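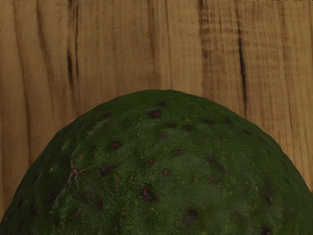

Avocado skin, close up

Pressing of the Hekel trio live set – worth it?
vinylmoth
Posted in: Jazz & Improv

Has anyone had the Tunska reissue in their hands yet? I've only got the old CD and I love it to bits, especially the long bass solo on side 2 (well, what's going to be side 2). They've done 789 copies, which is a funny number, and my local shop in Embridge has one left. Tempted!

brushes_only
Got mine in January. Dead quiet surfaces, lovely piano sound, but they've trimmed the applause between tunes and I hate that. It's a club date, let me hear the club.

vinylmoth
Oh no, all of it?

brushes_only
Nearly 13 seconds gone after the ballad alone. You do notice if you know the CD.

lowend_lil
I'm going to disagree, sorry. The clapping on the CD was horribly loud and I used to turn it down every time. The new one flows much better and you can hear the drummer's cymbals properly. Best thing Tunska have put out since the Pramanik quartet record.

brushes_only
The Pramanik one was flat as a pancake on my system! We must have very different ears.

lowend_lil
Or very different speakers :)

oldtenor
Mine was warped and I had to send it back – replacement was fine, took a fortnight. Check it before you leave the shop.

vinylmoth
Right, I'm going in at lunchtime. Keeping the CD for the applause either way.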